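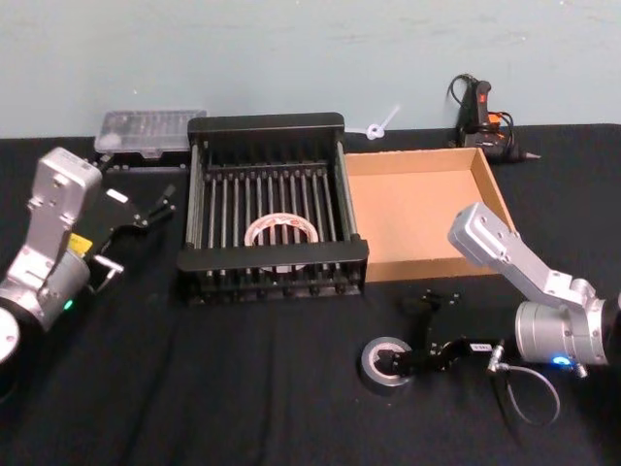 4.2 What the packers do now

The claim made for the Deveck line was that it would take over the sorting of returned workshop supplies and leave staff free for "better" work. We doubt that the second half of this claim holds. In the logs we were given, 2326 of 3153 items were handled by the arms alone. The remainder went to people, and it was the awkward remainder. A roll of duct tape lying flat beside the right gripper, as in Figure 3, is the kind of item that makes the figures look good. Cords are another matter.

Figure 3. Two-arm cell with wire rack and cardboard box.

Before the change, a packer met easy and hard items in a mixed order. Now the easy ones are gone, and so are the short rests they gave. Songül Oral, a packer of long standing, told us she "gets the knots all day." Management counts her hours as freed – she does not. More than 400 stops were cleared by hand in April, and none of that time appears in the savings reported by Vivar, the firm that installed the cells. With only 25 staff interviewed we cannot say how common her view is, but we found no one whose job had become more varied.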